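PRESS RELEASE

Jollstead College robotics class opens plate-handling project to other schools

JOLLSTEAD, May. The second-year automation class at Jollstead College has released the teaching notes, task sheets and recorded arm motions from its plate-handling project. The material covers one household job, the placing of plates in a wire dish rack with a single robot arm and a parallel gripper. It is free for schools and colleges to use.

The project, named Ikow by the students, ran over two terms. Each pair of students guided the arm through the task by hand control, recorded the motion, and then used the recordings to train a control program. The published set holds 901 recordings. Of these, 274 are marked as failed attempts and have been kept in the set with a short note on the type of fault. 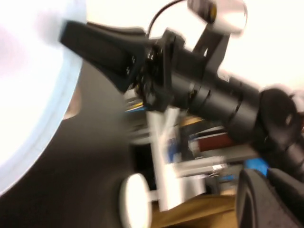

Plates were chosen as the subject after an earlier unit on stacking foam cubes. A cube can be gripped on any pair of opposite faces and put down flat. A plate has to be held near the rim, turned on edge and lowered between the wires of the rack, and the angle of the wrist has to be settled before the rim reaches the slats. The class found that most faults arose in the turn, when the plate shifted between the fingers, and fewer in the final lowering.

"The students asked for a harder object and they got one," said Abdelkrim El Ouafi, who teaches the class. "A plate hides the rack from the operator at the moment the operator most needs to see it. We spent more lesson time on approach angle than on programming, and the task sheets reflect that."
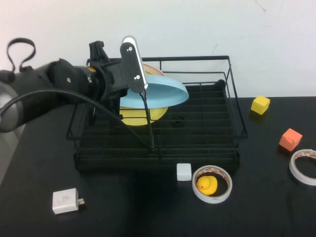 Task sheets are graded in difficulty. The first deals with one plate and an empty rack. Later sheets add plates already standing in the rack, then small items left on the table, which the program must ignore. Students are asked to write down the starting layout before each run so that another pair can repeat it.

Assessment was by written log and a practical test. In the test, each pair ran its program on a layout set by a different pair, with no changes allowed once the run had begun. Marks were given for the quality of the fault record as well as for plates placed.

Support for the project came from Avau, which paid for replacement gripper parts, and from the engineering firm Radwan, whose staff checked the safety instructions. Neither firm took part in marking.

The release includes:

Teaching notes for a two-term course
Task sheets with layout drawings
Recorded motions with fault notes
A safety checklist for work beside a moving arm
A blank log sheet

Schools wishing to use the material should note that the recorded motions apply only to an arm with the same reach and joint layout. The task sheets and log sheet can be used with any arm fitted with a two-finger gripper.

Requests for the material should be sent to the automation department at Jollstead College, marked "Ikow".

ENDS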